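Home Features Interviews Reviews Back issues Subscribe

The indexer's revenge

Shirin Alipour meets Viorica Căpraru, who reads your book more closely than you did

Viorica Căpraru has been making indexes for the backs of other people's books since she was twenty-six, and she would like it known that she has finished nearly all of them. She means the books. "Reviewers skip," she says, pouring tea in the back kitchen of her flat in Flundville. "Editors skip, a little, in the middle. I once had an author who had plainly skipped chapter four, and it was his book."

She is small, quick and hard to interrupt. Over two hours she lets me finish a question on perhaps half a dozen occasions, and looks faintly put out each time.

The job in hand when I visit is a history of the Amaral salt trade, 700 pages with plates, due back at Hatska Press in July. The draft index has 1,217 entries, which she considers restrained. "Salt is easy. Everybody in it wants to be found. It's memoirs that give you trouble, because the author has spent three hundred pages hoping you won't notice the first wife."

And did she notice the first wife?

"I gave her a sub-heading." 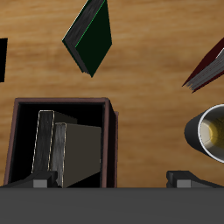

Starting at the wrong end

She came to the trade by way of a complaint. In her first job, at a map library in Falivo, she wrote to a publisher pointing out that a gazetteer had sent her to page 98 for a river that was on page 89, and that it had done something similar with most of the letter M. The publisher wrote back asking whether she thought she could do better. She thought she could. They paid her for it in book tokens.

"I was very proud. Then I tried to pay the gas with them."

There was no course, or none she could afford. She taught herself by taking apart indexes she admired, copying the entries on to cards and working out what had been left out. She still has the cards, in shoeboxes, under the bed. When I ask if I can see them she says no, pleasantly, and offers me another biscuit.

What makes a bad one? She has clearly been waiting for this. A bad index, she says, is a list of nouns. It gives you "Church" and then forty page numbers in a row, like a bus timetable. "Who is going to look up forty pages? You would have to be in prison." A good one breaks the church up into its roof, its quarrels and its money, so that a person who only wants the roof can go to the roof.

She reads each set of proofs twice through before she types a word, the first time with no pencil in the room. On the second pass she allows herself the pencil. She doesn't work to music. She did for a while, and found that a book about drainage had come out oddly romantic around the letter S. 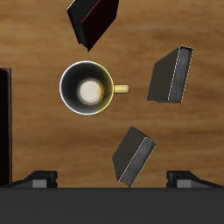

Books and a mug on a wooden table.

I ask, since one has to, about computers. She uses a program to sort the entries and is grateful to it. Hatska once sent her a machine-made index to tidy up, as a favour and at half the rate. It had filed a bishop under Fish, on the grounds that he had eaten some. It had found every mention of the word "may" and taken them all for the month.

"I sent it back with a note. I said I'd be glad to tidy it, at the full rate, by throwing it away." They paid the full rate.

The money is otherwise what you would expect. She has put up her page fee seven times in her working life and apologised for it on each occasion except the last. Authors are now often asked to pay for the index themselves, and a good many decide to do it at home over a weekend. She gets those calls on the way back. "They're always very quiet at first. Then it comes out that they've reached D."

Does anyone ever thank her? One or two have, in the acknowledgements. One spelt her name wrong, and she indexed it as spelt, with a "see also" to the correct version. It went through to print. She takes the book down to show me, and it's there, between a canal company and a cough.

I ask whether she has ever put in a joke on purpose. She says certainly not, it would be unprofessional. Then she thinks about it — for longer than the denial really needs — and says that in a life of a certain general there is an entry for "courage, moral", and that the page number given for it is blank on both sides.

The general's family has yet to write in. She puts this down to their not having read the index, and is a bit hurt.

Viorica Căpraru's index to the Amaral book will be out with the rest of it in the autumn.

Contact us | Write for us | © May 25, 2026 | Back to top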